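2018년 12월 28일

연말이면 꼭 이런 글이 돈다. 안 쓰는 물건을 버리면 인생이 가벼워진다는 글. 올해도 어김없이 세 개쯤 읽었고, 읽으면서 코웃음을 쳤고, 그러고는 결국 오늘 하루를 집 치우는 데 다 썼다. 설득된 건 아니다. 거실 바닥에 발 디딜 데가 없었을 뿐이다.

아침에 Brallport 앱부터 켰다. 정리할 구역을 정해 주고 끝내면 점수를 준다는 그 앱이다. 지난 6월에 깔아 놓고 두 번인가 열어 봤다. 오늘의 구역은 '마음이 머무는 자리'라고 떴다. 그게 소파인지 책상인지 냉장고 앞인지는 알려 주지 않는다. 나는 그냥 거실이라고 해석하기로 했다. 타이머는 25분짜리인데, 25분 안에 거실이 끝나는 집이라면 애초에 이런 앱이 필요 없을 것이다. 타이머가 울렸을 때 나는 아직 충전 케이블을 풀고 있었다. 수고하셨다는 문구와 함께 꽃가루가 터졌다. 뭘 보고 수고했다는 건지 모르겠다. 앱은 내 거실을 본 적이 없다.

케이블 이야기를 좀 적어 둔다. 서랍 하나가 전부 케이블이었다. 끝이 납작한 것, 동그란 것, 지금은 없는 전화기에 맞던 것. 하나씩 꽂아 보면서 살릴 것을 고르려고 했는데 꽂아 볼 기계가 없으니 고를 수가 없었다. 그래서 다시 넣었다. 다만 이번에는 돌돌 말아서 넣었다. 이것도 정리라고 부를 수 있는지는 의문이지만 서랍은 닫힌다. 전에는 안 닫혔다.

그다음은 Grostach 수납함. 여름에 할인할 때 산 것인데 설명에는 어떤 집에나 어울리는 크기라고 되어 있었다. 우리 집 책장에는 손가락 한 마디가 모자라서 안 들어간다. 안 들어가는 수납함은 그 자체로 치워야 할 물건이 되고, 나는 그걸 반년째 문 옆에 세워 두고 우산을 꽂아 왔다. 오늘 우산을 빼고 겨울 모자와 장갑을 넣어 봤다. 뚜껑이 뜬다. 다시 우산을 꽂았다. 반품 기한은 오래전에 지났다.

점심은 국에 밥을 말아 서서 먹었다. 식탁 위에 거실에서 나온 것들이 올라가 있어서 앉을 자리가 없었다. 치우기 시작하면 집이 일단 더 더러워진다는 건 그런 글들도 인정하는 모양인데, 거기서는 그걸 '과정'이라고 부르고 나는 그냥 점심을 서서 먹었다고 부른다.

오후에는 영수증을 정리했다. 2,000원짜리 볼펜 영수증을 왜 보관하고 있었을까. 그 볼펜은 없어진 지 한참 됐다. 커피 Celau 적립 쿠폰도 나왔다. 도장이 2개 찍혀 있는데 그 가게는 봄에 문을 닫았다. 버리는 데 잠깐 망설인 게 스스로도 우스웠다. 영수증 사이에 작년에 적은 새해 계획도 끼어 있었다. 하루에 한 쪽씩 읽는다던 책은 지금 화분 받침이다. 그 종이도 같이 버렸다. 내년 계획은 안 적을 생각이다. 적어 봐야 내년 이맘때 버릴 종이가 한 장 느는 것이다.

해 질 무렵이 되어서야 포장 용기 차례가 왔다. 배달 음식을 줄이겠다고 한 게 언제인데, 한 주만 지나면 종이 용기며 투명한 비닐 같은 게 구석에 쌓인다. 종이로 만든 건 환경에 좋다고들 하고, 겉에 나뭇잎 그림까지 찍혀 있으면 먹고 나서도 뭔가 착한 일을 한 기분이 든다. 나는 그 나뭇잎을 별로 믿지 않는다. 잎을 그려 넣는다고 용기가 나무로 돌아가는 것도 아니고, 양념이 밴 종이는 재활용이 안 된다는 안내문을 우리 동 현관에서 매일 본다. 그러면 결국 종량제 봉투행이다. 잎사귀 그림은 그대로 단 채로.
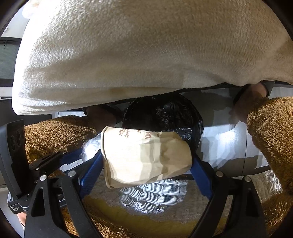

찌그러진 용기는 부피가 애매하다. 납작하게 눌러도 테두리가 말려 있어서 금방 도로 부풀고, 통에 그냥 넣으면 하나만으로 자리를 다 차지한다. 손으로 찢어서 넣으면 된다고 어디서 읽었는데, 테두리 쪽은 생각보다 질겨서 손만 아팠다. 가위를 쓰라는 말은 그 글에 없었다. 살림 요령이라는 게 대체로 그렇다. 해 본 사람이 쓴 건지 의심스러운 대목이 꼭 하나씩 있다.

휴지통 봉투는 검은색으로 바꾼 지 좀 됐다. 속이 안 보여서 깔끔하다는 게 이유였는데, 속이 안 보이니까 언제 차는지도 모르겠다. 묶을 때가 되면 늘 묶을 자락이 모자란다. 흰 봉투로 돌아갈까 하다가도 남은 봉투가 아까워서 못 바꾼다. 아마 내년에도 이 얘기를 적고 있을 것이다.

저녁에 검색하다가 정리 강의 Trujillo라는 걸 봤다. 한 달 과정이고, 수강생 300명이 집을 되찾았다고 적혀 있다. 되찾았다니, 그동안 집이 어디 가 있었나. 후기 사진은 다 비슷비슷하게 하얗고 텅 빈 방이었다. 그 방에서 누가 라면을 먹고 빨래를 개는지는 안 나온다. 가격은 상담 후에 알려 준다고 해서 창을 닫았다.

그래도 적을 건 적어야지. 거실 바닥이 보인다. 식탁에서도 다시 앉아서 먹을 수 있고, 서랍이 닫힌다. 인생이 가벼워졌느냐고 하면 허리는 확실히 무겁다. 앱에 들어가 보니 오늘 점수가 쌓여 있는데 어디에 쓰는 점수인지 한참 찾아도 안 나온다. 내일 지울까 싶다.

쓰레기 봉투는 아직 현관에 안 내놨다. 씻고 나서 내놓기로.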